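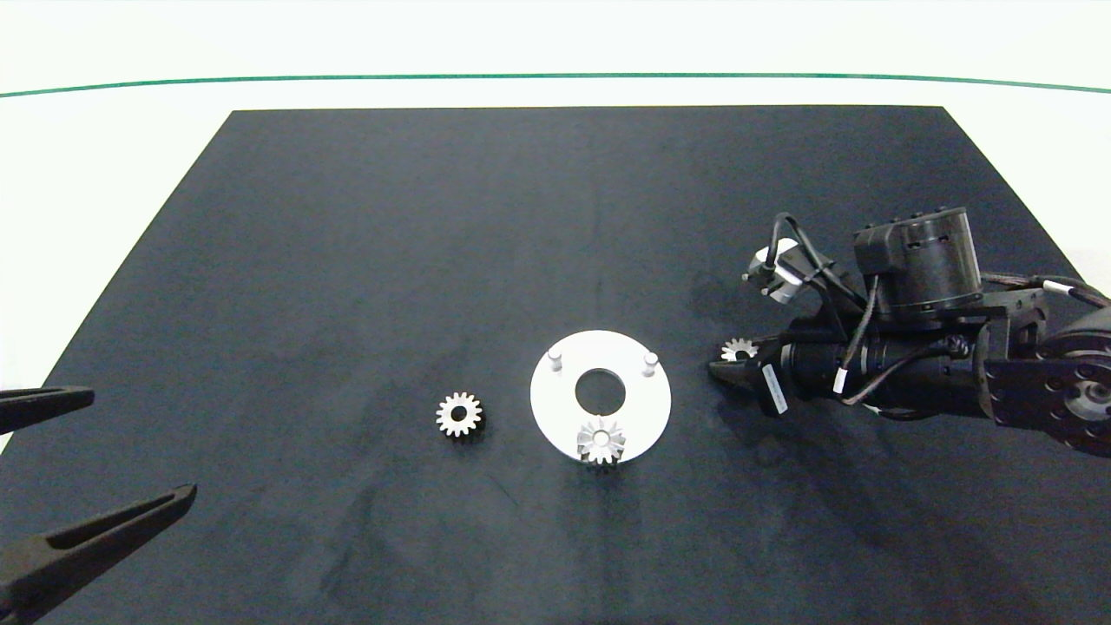

Gear cell, right arm holding a small gear over the mat. Plate in the middle, two pegs up.

1/ Notes on a grip fault that took us most of Thursday to pin down. Posting it for anyone running a two-arm cell on small parts, as I couldn't find it written up anywhere.

2/ The job: pick a spur gear, bring it over the white plate, lower it on to a peg. The right arm does the placing. The parts are small and the clearance is tight, so a gear that sits slightly skewed in the fingers will not go on.

3/ Symptom: gears were rotating in the grip on contact with the peg. The arm pushed down, the gear tilted, and the controller carried on to the end of the move and logged a successful place. In a run of 200 cycles we had 9 of these. The log showed none.

4/ First suspect was the camera calibration. We redid it. Same fault, same rate. Second suspect was the plate shifting under load. Gus Oyelaran marked its outline on the mat and ran another batch. The plate had not moved.

5/ Third suspect was grip force. It was set to 40 per cent in the Iro controller, and the readback said 40 per cent. That readback is the commanded value. It is not measured at the fingers. If you take one thing from this thread, check which of the two your own system reports.

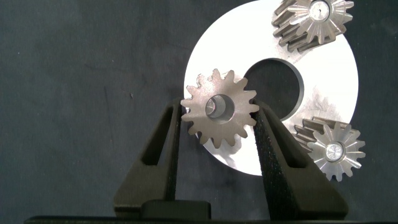
6/ A spur gear gives the fingers very little to hold. If they close on the tooth tips, contact is two short lines and the part can pivot about them. If a tip settles into a gap between teeth it holds far better. Which one you get depends on how the gear was lying when it was picked.

7/ So some picks were always going to be weak. What made them fail was the force. We put a load cell between the fingers and found the right gripper closing well under its setting after a warm restart. After a cold start it was correct.

8/ Cause: on a warm restart the gripper driver reloaded its default current limit and ignored ours. The controller was never told. Every restart after an emergency stop was a warm restart, and we had been stopping the cell a lot that week for other reasons.

9/ The safety side. The same driver default also applies to the opening move, so after a warm restart the fingers can be slow to let go. During one stop Gus had a hand near the left gripper and assumed it was at its usual state. No injury, but it went in the book as a near miss, and the cell stayed locked off until we understood it.

10/ What we changed:
- current limit is written again after every restart, warm or cold, then read back from the driver
- test squeeze on the load cell before the first pick
- on placing, the move aborts if the wrist force rises before the expected height
- nobody reaches in after a stop until the arms are isolated at the panel

11/ The abort threshold needed some tuning. Too low and it tripped on cable drag at the wrist. We settled on a value that must hold for 20 ms before it counts. It still trips now and then when the cable bundle swings, and I'd like to reroute that.

12/ Results so far: two more batches of the same length, up to three aborts in each, every one of them logged as an abort. The part goes back to the mat and is picked again. I can live with that.

13/ Bevel gears are next. Different contact altogether, as the teeth taper and the hub is the better thing to hold. I expect the force setting to be wrong for those as well.

14/ Ingvarsson have the driver report and have reproduced the restart behaviour. No date for a fix. The Rusham cell uses the same driver, so they have been told to write the limit by hand until then.

Filed under: Robotics / Faults and fixes

We use cookies to remember your settings and to count visits. Accept all | Manage choices

More from this author
Why our Ristuvmont feeder jams on the first tray
Load cells for people who don't want to buy a load cell
Cable routing at the wrist, part 2
Reading a stop log from the bottom up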